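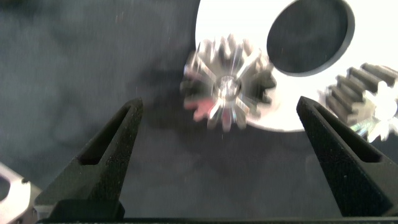 The first thing we were told at the Drendico plant in Flamville was that nobody should wear heels, and the second was that the floor we were standing on had been covered since spring and never once mopped underneath. Both remarks came from somewhere near the back of the group, in the tone of a person who had been on this tour before and was only there for the lunch.

I went on Wednesday, September 10, 2025, along with a busload of painters, flooring dealers and people who, like me, write about drop cloths for a living and have learned to say so quickly at parties. Drendico makes surface protection: paper rolls, felt-backed runners, corner guards, and a stair cover called the Fluten that has been promised for two trade shows running. The open house was meant to show that it exists.

It does. More on that in a minute.

You enter through the showroom, a carpeted room with a sample of carpet protection on top of the carpet, and a sample of the old carpet protection under that. I asked which one was for sale and got a brochure. From there a painted walkway takes you past the slitting line, where wide rolls of coated paper are cut down to the widths you see in stores. The machine is loud and pretty satisfying to watch. A parent roll goes in one end, blades come down, and narrow rolls come out the other end already looking like something you'd trip over in a hallway.

Our guide had a headset microphone that worked in every room but this one. What I caught was that the line runs 20 hours a day, that the blades get swapped at the start of each shift, and that the trimmings go back to the paper mill. He may also have said something about a fire. Several of us nodded. 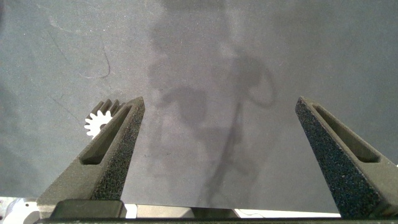
After the slitting line comes coating, where the paper gets the layer that keeps a spilled can of primer from reaching your oak. They let us pour things on it. There was a long table with coffee, latex paint, cooking oil and a red sports drink, and grown contractors lined up for it like kids at a petting zoo. The coated paper held the paint and the coffee without trouble. The oil left a faint halo after ten minutes, and the guide was decent enough to say that oil is oil and you should wipe it up. I'd have liked to see the same test on a seam, where every spill I've ever had has gone straight to. The seam tape is made by another firm, so it wasn't on the table.

Then the Fluten. It's a ribbed cover that folds over the tread and hooks behind the nosing, so you don't have to tape anything to a finished stair. They had built a staircase to nowhere in the middle of the warehouse, and we all took turns climbing it in our boots -- up five steps, a pause at the top to look at the sprinkler pipes, down again. It didn't slide. The ribs are firm underfoot and you stop noticing them quickly. It comes in boxes of 40 treads, a lot of stairs if you only own the one set, and they wouldn't give a price beyond "competitive." It does not fit rounded nosings. It does not fit winders either. That rules out my house twice.

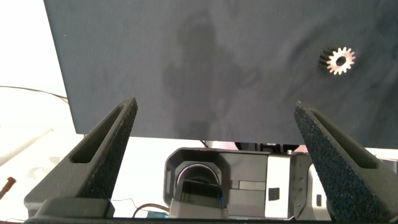 The Etim room

Etim is the masking film, and it gets a room of its own with the temperature held at 71 degrees, as a sign on the door explains and a second sign inside explains again. The film comes folded on the roll with tape along one edge. You stick the tape to the top of the baseboard, pull, and the film drops open and clings to the floor by static. Or to your pants. I had a yard of it on my left leg through most of the question period.

Questions were mainly about removal. How long can you leave it down in a sunny room? The answer was 14 days behind glass, less if the sun is direct, and a painter next to me laughed for a while. His jobs, he said, don't get a second coat in 14 days. There's a version with a stronger light rating coming, though I noticed it was in the same slide as last year's Fluten.
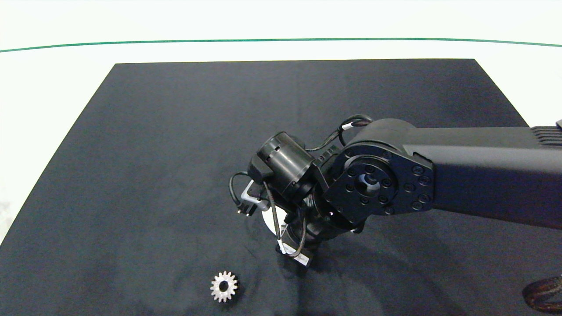
I did learn one useful thing in there, about storage. Keep the rolls standing on end. Stored flat, the tape edge takes a set and the film tears on a diagonal about an arm's length in, usually while you're up on your knees in a corner feeling good about yourself. I've been blaming the product for years.

Lunch was sandwiches in the loading bay, on tables covered in Drendico paper. Somebody knocked over a lemonade, and four sales reps turned around looking thrilled.

The outlet counter opens after lunch. Seconds are sold by weight, mostly rolls with crushed cores or a wavy edge, and they're perfectly good for a garage or a kid's room. I came away with a box of corner guards and a runner for 79 dollars. The runner has the logo printed upside down every few feet, which I'm told is the defect.

If you go, the parking lot is on the north side and the sign for it is on the south side. Tours run again later in September, mornings only, sign up at the front desk or by phone. Bring earplugs for the slitting line. They hand out foam ones, but the bowl was empty by the time it reached the back of the bus.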